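Westa handheld kit: planning and budget notes
Maintainer: Kagiso Engelbrecht
Last updated: 23 September 2023

What's in this folder

Everything we used to plan our spending on handheld grippers, plus the price sheet for next year. I'm really happy with how far the money went, and I hope these notes help the Osby group put their own order together!

budget.csv — one row per part, with supplier, unit price and lead time
spares.csv — what we keep on the shelf
wishlist.txt — things we want but haven't priced

Buy in pairs

Budget for two grippers per station from day one. We started with singles and ended up paying shipping twice. A full pair from Vikholm, with fingers and marker plates, took 43 days to reach us, so anything you need in January should be ordered well before the holidays.

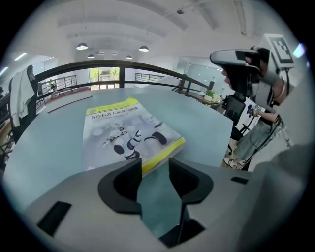
Fingers are the part to overbuy. They're cheap, they swap out fast, and having a few shapes on hand opens up so many more tasks (books, cups, small boxes — all great fun to try). We set aside $300 for fingers and another $300 for memory cards and batteries, and both lines held up nicely.

Tables and chairs

Use what you have. We priced a custom bench from Mathebula and dropped it from the plan. Ordinary office tables do the job, and the savings paid for a second charger.

Known gaps

budget.csv has 66 rows, and the import fees are still missing for the Vikholm orders. Prices are in US dollars before tax. The lead_time column counts calendar days. If you spot a wrong part number, send me a note and I'll fix it in the next version.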